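가정 식품 보관과 정리 3강 수업 자료: 과일을 통에 담아 두는 법

안녕하세요. 지난 시간에 냉장고 칸 나누기를 하느라 다들 고생 많으셨습니다. 집에 가서 바로 해 보셨다는 분도 계시고, 문짝 칸만 겨우 치웠다는 분도 계셨는데, 문짝 칸이라도 치우셨으면 잘하신 겁니다. 저도 처음 이 수업을 준비할 때 우리 집 냉장고부터 열어 보고 한참을 서 있었으니까요. 오늘은 과일로 넘어갑니다. 장을 봐 오면 제일 먼저 식탁에 쏟아 놓게 되는 것도 과일이고, 며칠 뒤에 제일 먼저 미안해지는 것도 과일이지요.

오늘 쓰는 강의실은 Fodero 관 아래층 실습실입니다. 2교시는 실습이니 앞치마를 챙겨 오신 분은 쉬는 시간에 미리 둘러 두세요. 유인물은 빈칸을 넉넉히 두었으니 댁에서 쓰시는 방법도 옆에 적어 가시면 좋겠습니다.

1. 꺼내 놓고 나누기

과일을 통에 담기 전에 먼저 전부 꺼내서 상 위에 펼쳐 놓습니다. 귀찮아도 이 단계를 건너뛰지 마세요. 봉지째 넣어 두면 밑에 깔린 것이 어떤 상태인지 알 길이 없고, 나중에 물러진 하나가 옆의 것까지 데리고 갑니다. 펼쳐 놓은 다음에는 껍질이 얇은 것과 두꺼운 것으로 나눕니다. 딸기, 포도, 블루베리는 얇은 쪽, 키위, 귤, 참외는 두꺼운 쪽입니다. 사과는 어디에 둘지 수업마다 의견이 갈리는데, 저는 사과만 따로 봉지에 넣습니다. 사과에서 나오는 에틸렌 때문에 옆에 둔 과일이 빨리 익거든요.

나누면서 꼭지와 바닥 쪽을 한 번씩 살펴보세요. 딸기는 꼭지 둘레가, 포도는 송이 안쪽이 먼저 상합니다. 물러서 즙이 나오는 것이나 곰팡이가 핀 것은 아까워도 버리시고, 같이 담겨 있던 것도 다시 한 번 들여다보셔야 합니다. 살짝 눌린 정도라면 그릇에 따로 모아 그날 드시면 됩니다.

2. 통 고르기

집에 있는 통이면 다 괜찮습니다. 다만 제가 늘 권해 드리는 것은 속이 비치고 네모난 통입니다. 둥근 통은 예쁘지만 선반에 나란히 놓으면 사이가 뜨고, 속이 안 보이는 통은 뚜껑을 열기 전까지 무엇이 들었는지 잊어버리게 됩니다. 저는 예전에 불투명한 통에 포도를 넣어 놓고 포도를 또 사 온 적이 있습니다. 그것도 같은 달에 두 번이나요.

투명한 통도 옆에서 보면 안이 흐릿할 때가 많습니다. 빨간 것은 그래도 눈에 띄는데 다른 것은 헷갈리기 쉬우니, 키가 작은 것은 벽 쪽에, 위로 솟는 것은 가운데에 두면 위에서 내려다볼 때 알아보기가 편합니다. 물론 가득 채우면 소용이 없습니다. 뚜껑이 닿지 않을 만큼만 담고, 남은 것은 욕심내지 말고 통을 하나 더 쓰세요.

3. 상 차리고 담기

통은 상 한가운데에 놓고, 담을 과일은 통 앞쪽에 둡니다. 손이 통을 넘어가지 않아도 되니 소매에 걸려 떨어뜨릴 일이 줄어듭니다. 천은 한쪽 옆에 하나 펴 두세요. 반듯하게 개어 둘 필요는 없고 손이 바로 닿기만 하면 됩니다. 씻은 과일의 물기를 닦을 때도 쓰고, 굴러가는 것을 잠깐 올려 둘 때도 씁니다.

딸기와 키위를 통 앞에 나란히 놓고, 그 오른편에 분홍색 천을 구김이 가는 대로 펴 놓은 상차림을 보시면 자리 잡는 요령이 쉽게 들어올 것입니다. 딸기는 초록 꼭지가 붙은 채로 두었고, 키위는 옆으로 뉘어 놓았습니다. 둘의 크기 차이도 눈여겨보세요. 큰 것을 작은 것 위에 얹지 않는다는 규칙이 여기서 나옵니다. 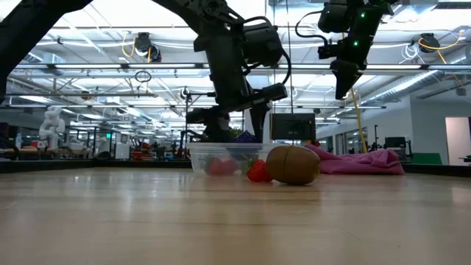
4. 담는 순서

단단하고 큰 것부터 바닥에 놓습니다. 키위라면 눕혀서 벽에 붙이고, 그다음에 포도처럼 송이로 된 것을 가운데에 앉힙니다. 딸기는 맨 나중입니다. 꼭지는 떼지 마세요. 꼭지를 떼고 씻으면 그 자리로 물이 들어가 금방 맛이 싱거워집니다. 씻는 것도 되도록 드시기 직전에 하시고, 미리 씻으셨다면 물기를 꼭 닦아서 넣으셔야 합니다. 바닥에 키친타월을 한 장 깔아 두면 더 좋고요.

한 통에 여러 가지를 섞어 담는 것은 하루나 이틀 안에 먹을 분량만 하시기 바랍니다. 오래 둘 것은 종류별로 따로 담습니다. 아침에 꺼내 먹기 좋은 양은 한 사람에 200그램 정도면 넉넉하다고들 하시는데, 식구마다 다르니 저울보다는 댁의 그릇에 맞추세요.

5. 실습 안내

두 분이 한 조가 되어 한 분은 과일을 나누고 한 분은 통에 담습니다. 다 하시면 자리를 바꿔서 처음부터 한 번 더 해 보세요. 바꿔서 해 보면 옆 사람이 왜 그렇게 놓았는지 이해가 되고, 이야깃거리도 많이 나옵니다. 재료비는 조마다 1,000원씩 걷겠습니다. 남은 과일은 나누어 가져가시면 되니 작은 통을 하나 가져오시면 편합니다.

다음 시간까지 해 오실 것

댁의 냉장고에서 과일이 든 통을 하나 골라, 언제 담았는지와 언제 다 드셨는지를 유인물 뒷장에 적어 오세요. 못 드시고 버린 것이 있으면 그것도 그대로 적어 주시고요. 다음 시간에는 유인물 14쪽의 잎채소 표를 가지고 시작합니다. 상추를 세워 두는 분과 눕혀 두는 분의 이야기를 둘 다 들어 볼 생각입니다.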